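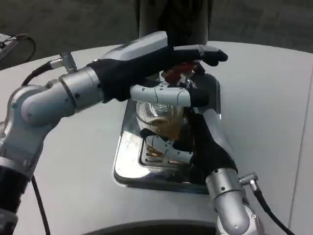
Small Appliance Repair Technician (part-time, fixed term)

Kakon, Namthorpe site
Reference: small domestic appliances, bench 2
Posted 22/09/2021

Kakon repairs and resells returned household appliances. The Namthorpe site handles countertop goods: toasters, kettles, coffee makers, hand mixers and irons. We are looking for one technician to work at the repair bench for 20 hours per week. The contract runs to the end of December and may be extended.

Duties

Inspect incoming units for damage to the housing, cord, plug and controls.
Carry out ground continuity and insulation resistance tests before and after repair.
Replace heating elements, thermostats, switches, cords and lever assemblies.
Clean crumb trays, remove scale and polish metal housings without scratching the finish.
Record each fault, the parts used and the test readings in the Temow stock system.
Set aside units that cannot be repaired and strip them for usable parts.

A standard toaster repair is allotted 32 minutes, including both tests. Units that need more than 60 minutes are referred to the bench lead, who decides whether work continues.

Requirements

One year of paid bench work on electrical goods, or a completed trade course.
Able to read a wiring diagram and use a multimeter without supervision.
Able to lift 20 pounds from floor to bench height.
Clear written English for fault records.

Experience with polished or plated housings is useful. Soldering is needed for a small share of the work and can be taught on site.

Hours and conditions

Shifts are four hours, mornings or afternoons, fixed at the start of the contract. Hand tools, safety glasses and cut-resistant gloves are supplied. Work shoes are not. The first 90 days are a trial period with one week's notice on either side. Parking is available behind the Abbasi building; the entrance for bench staff is at the side, next to the loading door.

How to apply

Send a resume and a short account of one repair you have carried out, stating the fault, how you found it and how you tested the result. Address applications to Wenche Granström, Bench Operations, Kakon, Namthorpe. Selected applicants will be asked to complete a paid bench test lasting 90 minutes. Quote the reference given at the top of this notice. Applications without the repair account will be returned.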